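Findville Offices Told to Squash It Down

June 25, 2023

FINDVILLE - The town's wastebaskets are getting a second look, and so is the habit of changing a liner the moment a few sheets of paper poke above the rim.

Under a trial that began in March, staff at the Findville town offices empty the small baskets beside their desks when they are full, with "full" now defined in a memo that runs to 3 pages. Before the trial, the building went through 1,031 liners in a single quarter, many of them holding little more than an envelope and some regret.

The memo's main advice is to push the paper down.
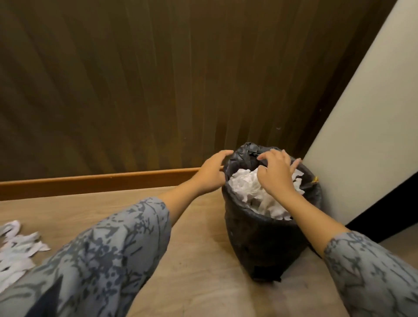 Hands on a wastebasket piled high with crumpled paper scraps.

Liner use has since dropped by nearly 40 percent, according to the town's latest supply report. The same report notes five complaints, one of them about the word "squash," which the complainant felt was undignified in official correspondence.

Paper that hasn't been crumpled or torn is still supposed to go in the flat recycling trays by the copier. Food is banned from desk baskets altogether, a rule that predates the trial and has never been popular in the permits office.

Neighboring Daltstead has asked for a copy of the memo. Findville mailed one over last week, on paper, printed on one side.

The trial continues through the end of the summer, when the town council will vote on whether to extend it to the library.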